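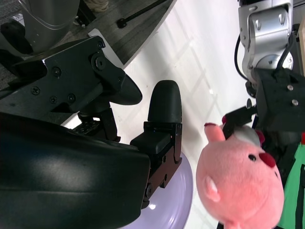
The pink pig in the grip of one arm, with a lavender plate under the other.

Tidying tips from a robot open day

I went to the Todero open day at Enon hoping to be told that housework was over. Housework is not over. I did come home with a page of notes, though, and most of them work just as well if you have hands.

The demonstration was clearing a table: two arms, one plate, one plush pig. Poonam Goel, who ran our session, has done this 272 times and still looked pleased when the pig left the table.

Clear the soft things first. Toys, tea towels, hats. They take up the most room, and nothing terrible happens if you drop one. Plates go after that, when you can see where you're putting your elbows.

Pick up from the top. A stuffed toy lifted by the top of the body hangs more or less straight and goes into a box without a fight. Lifted by a leg it swings round and takes the milk jug with it. (Ours did this at home on Sunday. I was the one lifting.)

Give each hand its own side. The arms had half the table each and only met in the middle by arrangement. We tried it with two children and a breakfast table. There was a border dispute over the marmalade, but it was quicker than usual.

Go slowly near the rim. Poonam says most chipped plates are chipped on the way to the plate and hardly ever on the way up. I've been putting mine down as if I were stamping passports.

Pale tabletop, coloured crockery. White plates on a white table are hard work for a camera and, at half past six in the morning, for me. I have bought four blue ones.

Keep one box for things with no home. At the open day it was a plastic crate marked JOSHI, and by three o'clock it also held a glove and somebody's sandwich. Empty it every Friday or it becomes furniture.

The full table took the arms 524 seconds. I timed myself that evening at 80, then remembered I hadn't wiped it – add another 80 for the sticky patch by the toaster.

The next open day is in November at the Kovberg building. Parking is behind the tile shop, and the tea is free but you have to pour it yourself.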